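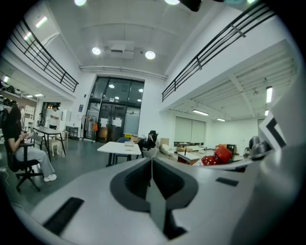 지난 3월에 보내 주신 지원금으로 시작한 올우드(Olwood) 공유 작업실 정비가 어느새 중간 지점을 지났기에, 그동안의 진행 상황을 조금 길게 말씀드리려고 합니다. 처음 보고드릴 때는 아래층을 어떻게 써야 할지 저희도 확신이 없었는데, 여섯 달을 지내 보니 이 공간의 성격이 꽤 또렷해졌습니다. 양쪽으로 검은 난간을 두른 중층이 아래를 내려다보고, 안쪽 가운데에 검은 틀의 높은 유리 출입구가 있어서 처음 오시는 분들도 들어서자마자 공간 전체를 한눈에 보실 수 있습니다. 흰 벽과 흰 천장은 그대로 살리기로 했고, 덕분에 도색에 잡아 두었던 예산을 가구 쪽으로 돌릴 수 있었습니다. 출입문 왼편의 옷걸이는 작은 물건이지만 이용자분들이 가장 반가워하신 것 중 하나입니다. 겨울에 두꺼운 외투를 의자마다 걸쳐 두던 때를 생각하면 저희도 참 흐뭇합니다.

가구와 수납

왼쪽 중층 아래는 잠깐 앉아서 일을 보거나 이야기를 나누는 자리로 정했습니다. 다리가 검은 직사각형 탁자와 흰 의자, 바퀴 달린 사무용 의자를 두고, 벽 쪽에는 흰 수납장을 붙였습니다. 가구는 플룰테니에(Plultenier)에서 맞추었는데, 납품이 두 번 미뤄지는 바람에 저희 속이 좀 탔습니다. 그래도 담당 부서에서 끝까지 친절하게 챙겨 주셨고 늦어진 만큼 배송비를 빼 주셨습니다. 남은 금액 1,442유로는 다음 분기로 넘겨 두었으니 쓰임새를 함께 의논해 주시면 고맙겠습니다.

조명과 발표 설비

천장의 둥근 매입등과 프로젝터는 손대지 않고 점검만 받았습니다. 점검을 맡은 페르스트라터(Verstraete)에서는 당분간 교체할 것이 없다고 했습니다. 다만 낮 발표 때 유리문 쪽에서 들어오는 빛이 세다는 의견이 세 번의 모임에서 모두 나왔습니다. 유리 윗부분에만 가림막을 다는 안과 발표 시간을 늦은 오후로 옮기는 안을 놓고 이야기하고 있는데, 저희 마음은 가림막 쪽으로 기울어 있습니다. 견적은 1,881유로를 받아 두었습니다.

이용 현황

부르뉘레크(Vurnureck) 지역 모임이 정기적으로 아래층을 쓰기 시작한 것이 이번 기간의 가장 기쁜 소식입니다. 처음에는 계단이 불편하지 않을까 걱정하셨는데, 필요한 것이 모두 아래층에 모여 있으니 중층까지 올라갈 일이 거의 없다고 하십니다. 모임이 끝난 뒤에도 한참을 더 머물다 가시는 분들이 늘어서 저녁 문 닫는 시간을 조금 늦추었습니다.

남은 일

중층 선반 정리가 아직 끝나지 않았습니다. 무엇을 남기고 무엇을 옮길지 정하는 일이 생각보다 오래 걸려서 원래 계획보다 한 달가량 늦어지고 있습니다. 수납장 안쪽 이름표 붙이기와 예약 안내문 새로 쓰기도 남아 있습니다. 다음 보고서에는 정리를 마친 선반의 물품 목록과 가림막 공사 일정을 함께 넣어 보내 드리겠습니다. 혹시 근처를 지나실 일이 있으면 언제든 들러 주세요. 따뜻한 차를 준비해 두겠습니다.

올우드 작업실 운영팀 드림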